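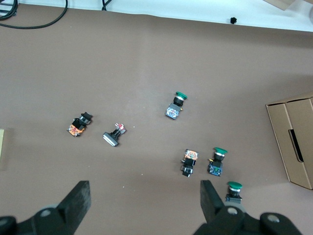

Stasard control stock project
Progress report to the Huanca fund, second period

1. Purpose of the work

The grant covers the sorting, testing and re-issue of used industrial push-button switches removed from control panels. Tested units go to training workshops, where they are fitted to practice panels. This report covers the period to the end of June.

2. Position at the end of the period

Stock received stands at 753 units, against 500 forecast in the application. Of these, 706 have been sorted by actuator type and entered in the register. The remainder arrived in the final delivery and have not been opened.

Sorting is done on a plain table, with the units out of their bags. The first division is by head: mushroom, square, flat rectangular and other. The second is by contact block. Block colour is recorded as found – orange, red and white, blue and white, dark blue – but is not used to decide the contact arrangement. Two blocks of the same colour have been found to differ, and each is now metered before it is given a code.

3. Green mushroom heads

The original form assumed that every mushroom head was a red stop button. Green heads have turned up in several deliveries, so the form now has separate fields for head shape and cap colour. Entries made on the old form have been checked against the parts and corrected. Green mushroom heads will not be issued for stop circuits, and the drawer label says so.

4. Testing

Each unit is operated by hand and metered in both positions. Units with a damaged terminal or a loose collar are set aside before metering. To date 37 have been rejected, mostly for contact blocks that would not latch to the collar. Sound heads from rejected units are kept as spares. Lamps in illuminated types are not tested under this grant.

5. Changes to the plan

The Stiltelia register replaced the spreadsheet part way through the period. Transfer took longer than planned and testing stopped while it was done. The Thursday session has been extended by an hour to recover the time.

Storage trays were bought from Stistosix within the equipment line. The shallow pattern does not take a mushroom head with its block attached, so deeper trays have been ordered for these. No change to the total budget is requested.

6. Next period

– Open and sort the final delivery.
– Complete metering of the flat rectangular types.
– Agree the issue list with the workshops.
– Print drawer labels showing head, cap colour and contact code.

A decision is needed from the fund on whether units without a legible part number may be issued. They are being held in a separate drawer until then.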